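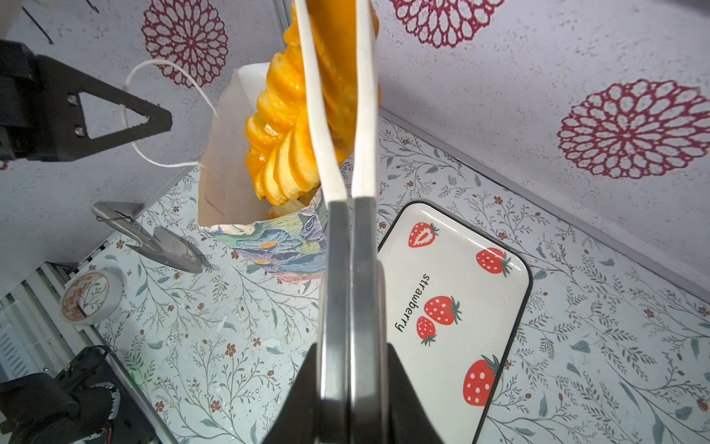
Tarnisis arm learns to handle clutter from 1,027 short tries

A two-finger robot arm can now learn to pick up everyday things on a crowded table from just 1,027 short practice runs, and the team behind it is thrilled. The Tarnisis group at the Skikero lab shared the result on Wednesday, November 27, 2019, along with the full method for anyone who wants to try it at home or in class.

The trick is in where the robot looks. A small camera rides on the wrist, so the arm always sees its own fingers and whatever sits just past them — a gift bag with a string handle, a strawberry tray, a garden trowel, a roll of tape. A person guides the arm through each run by hand, and the software, called Pillai, learns to match what the camera sees with how the fingers should move next.

Busy backgrounds are a big part of the plan! The team covers the table and walls in flowery prints and swaps them every 9 days, so the robot can't lean on a plain white surface to tell where an object ends. Thin things like paper tabs and string were the hardest, and they are also where the new method gained the most.

"We had 4 arms going and I kept running over to look at the screens," said Aino Rantala, who leads the project. "The first time it went for a thin edge and got it, I yelled so loud they heard me in the hall."

Training takes two nights on a single desktop computer. An older method from the same lab, Millum, needed most of a week and still dropped a lot of paper.

Soft bags that sag when touched still give the arm trouble, and Rantala's group plans to start on those in January. The code and all the practice runs are free to download from the lab's page.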